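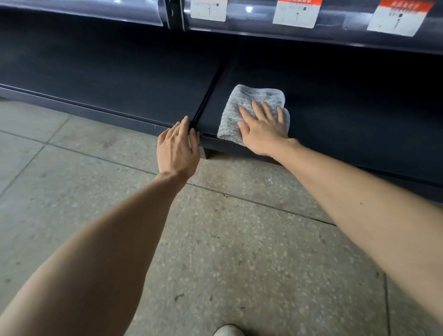

Page last changed: July, Monday's shelf notes added

Cleaning the bottom shelves, now that the Hillex does the floors

When the floor machine came to our Bickerstaff store, most of us figured it would take the cleaning off our hands. It has taken the part with the mop, and I won't pretend I miss pushing a bucket down every aisle at closing time. The Hillex goes out at 7 in the evening and does the whole sales floor by itself. What it leaves to us is everything above the tile, and the bottom shelf most of all — it's low, it's dark under there, and dust shows up on navy paint like flour on a black apron.

So these are the habits we've settled into, for anyone on the shelf crew or anyone with steel shelving in a garage or a pantry.

Empty the whole deck before you start. Sliding the stock to one side and then back again feels quicker, but you'll only drag the dust along with it, and I've done it often enough to know.

Fold your cloth into a pad and lay your hand flat on top, fingers spread. A gray microfiber or terry cloth does nicely. Pull from the back of the shelf toward the front lip in long strokes, and refold to a clean side whenever the pad starts leaving streaks. Keep your other hand on the front edge to steady yourself, and go gently where two sections meet, as the metal can be sharp along the seam. That gap also holds more grit than you'd think! An old soft paintbrush gets it out.

Use a barely damp cloth near the price strips. Water creeps in behind the plastic and curls the labels, and then you're reprinting them.

Do the shelves before the machine goes out. We had this backward for the first few weeks, and whatever we brushed down sat on the clean tile until the next night. Wipe the kick plate last, and pick up any tags or twist ties, which wind themselves around the Hillex brushes.

Scuffs close to the shelf base are still ours, too. The machine keeps its distance from the fixtures, so a damp rag and a little Davum cleaner take care of that edge by hand.

As for the work itself, it's different more than it's less. We have 128 bottom shelves, and they used to get wiped whenever somebody had a minute. Now the mopping hour goes to them, and each one gets its turn. My back likes it better on a foam kneeling pad, and I'd tell anybody to trade jobs halfway through the shift — an hour down low is plenty. If you're on tonight, the clean cloths are in the Brikumer cabinet, second drawer.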